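首页 · 关于我们 · 人物 · 车间与仓库 · 往期 · 联系

机器进来以后，手要做什么：访 Kurico 分拣组的 Tarmo Jankauskaitė

Kurico 是一家做旧物回收和转卖的公司，仓库在 Kiltbridge。人家清理房子，把整箱的小东西卖给他们，他们分类、登记，再卖出去。去年七月，仓库装了第一条自动分拣线，今年又开始用手持夹爪来教机器拿东西。Tarmo Jankauskaitė 在分拣组工作了九年，现在她的职务叫“示范员”。我和她在休息室谈了一个上午。

她先讲旧的做法。“以前我们站在长桌子旁边，一个人一个筐。拿起来，看一看，决定它去哪里。一个班，全组最多做过 1,264 件，那天大家的肩膀都很疼。”现在同样的人，一个班可以做 2,117 件，最好的一次是 2,175 件。数字写在门口的屏幕上。她说刚开始她不喜欢那个屏幕，每次经过都要看，后来请组长把它转了一个方向，朝着办公室。

分拣线由 Sfeir 公司供货。书、光盘、方的盒子，机器拿得很好。困难的是小的、圆的、滑的东西。所以公司让有经验的工人拿着夹爪，把动作一次一次做出来，机器从这些记录里学习。

“第一个星期我觉得很奇怪，”Tarmo 说，“我用手拿杯子，从来不想。用夹爪，就必须想。从哪一边过去，张开多大，什么时候合上。我回家吃饭的时候也在想怎么拿勺子。”

示范的工作有一部分不在仓库里做。公司认为，东西在普通家庭的客厅里是什么样子，机器也应该知道，因此示范员可以在有沙发、有电视柜的房间里录。桌上铺一块绿色的板，摆几样东西，小圆铁盒、扁的盒子、带盖的玻璃糖罐都可以。Tarmo 觉得铁盒最难。“它矮，又是圆的。两边的指垫要一样快地碰到它。如果一边先到，它就转走了。”
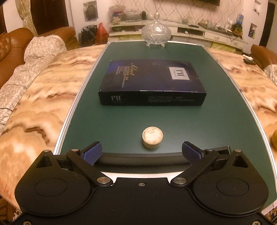 “我的名字不在机器里面”

我问她，把自己的手艺教给机器，心里有没有不舒服。她想了比较长的时间。

“有一点。我做这个工作，别人说我手快，我很高兴。现在机器学的是我的动作，可是我的名字不在机器里面。”她说组里也有人不愿意当示范员，公司没有勉强。有 2 位同事转到了 Brestiria 的门店，一位去了修理组。没有人因为分拣线被辞退，不过退休的人走了以后，位置也没有再补。“这件事应该说清楚，”她说，“组里的人是少了。”

工资方面，示范员比分拣工高一级，但是夜班补贴没有了，算下来差别不大。她更在意的是时间。以前她早上五点起床，现在七点半出门，可以先送女儿上学。

身体的感觉也不同。肩膀好多了，手腕反而容易累，夹爪拿久了要换手。工人们提了意见，现在每录四十分钟休息一次，休息时间算工作时间。这一条是他们自己争取来的，写进了班组的规定。

谈到机器的错误，她讲得最多，也笑得最多。“它有时候很小心，一个塑料盖子，拿得像拿鸡蛋。有时候又太用力。我看它的录像，就知道是学了谁。太用力的那种，是学我的。”

公司计划明年在 Brestiria 也装一条线，让 Tarmo 过去带新的示范员。她还没有答应，路上来回要三个小时。她问过能不能一个星期只去两天，组长说要再商量。

谈话结束的时候快到中午了，她下午还有一组玻璃器皿要录。

最后更新：七月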